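Budgeting for a kitchen robot arm

Budgeting for a kitchen robot arm is the work of planning what a single-arm or two-arm manipulator will cost a household, café, school kitchen or small laboratory, from the first quotation to the last spare part. It covers the arm itself, the gripper, cameras, mounting, crockery, spares and staff time. The subject has grown quickly as arms have become light enough to stand beside an ordinary sink, and it rewards anyone who enjoys a good spreadsheet!

Background

Early buyers tended to borrow their figures from factory automation, where an arm does one job in one place for years. Kitchens are livelier. Plates come in many shapes, worktops differ in height, and the same arm may be asked to unload a rack in the morning and wipe a tray by four in the afternoon. Ketsara Petchrat, who planned the Wasonico teaching kitchen, proposed splitting every budget into a "standing" part, paid once, and a "wearing" part, paid again and again. The split has since become the usual way of setting out a plan of this kind, and it works wonderfully well for small sites.

Standing costs

The arm is normally the largest single line. After it come the mount, the controller, the emergency stop, and any changes to the worktop. Buyers are advised to measure the reach they need before asking for prices, with the rack in its real position and the taps in theirs. A longer arm costs more and also needs a stiffer mount, so a few minutes with a tape measure can save a great deal.

Cameras are often quoted separately. A fixed overhead camera gives a steady view of the whole worktop, while a small one at the wrist looks straight along the fingers to the thing being held. Many sites buy both. The wrist camera is cheap by comparison, but its cable has to bend with every movement, and a spare cable belongs on the first order.
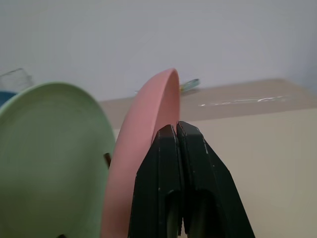
Reading time: 3 minutes

Wearing costs

Fingers are the part that meets the work. In plate handling they press against a rim, often with a second plate standing close by, and matte black ones show white scuffs very plainly. Marks of this sort are mostly a matter of looks, but the pads and tips do need replacing in time, and finger shape matters just as much as finger price. A tip that narrows towards the end slips into a tight gap far more happily than a wide one.

Crockery is the line most often forgotten. The Wasonico plan allowed for 56 plates in its first year, bought in several colours so that neighbouring plates could be told apart easily on camera. Gloss and glare deserve a thought as well: a shiny worktop under a bright lamp can throw a white streak across the picture, and a cheap blind or diffuser is money very well spent.

Staff time

Marin Gashi's planning notes for the Luvness project put aside 20 hours for setting up and a further block for practice runs. The project logged 1000 practice lifts, 982 of them finished without a person stepping in. Gashi counted the remaining lifts as paid time too, as somebody had to stop, reset the rack and begin again. It is a lovely, simple idea, and later plans have copied it freely.

Timing of purchases

Orders are commonly staged. The arm and mount come first, then one set of fingers, and the rest of the spares once the site knows which ones it uses up. Luvness held back its second gripper until October and spent the money on better lighting in the meantime.

Hire is an alternative for short trials. Hire charges usually leave out fingers and cables, so the wearing part of the budget stays the same whichever route is taken.

See also

Gripper finger design
Wrist-mounted cameras
Dish rack layout
Spare parts planning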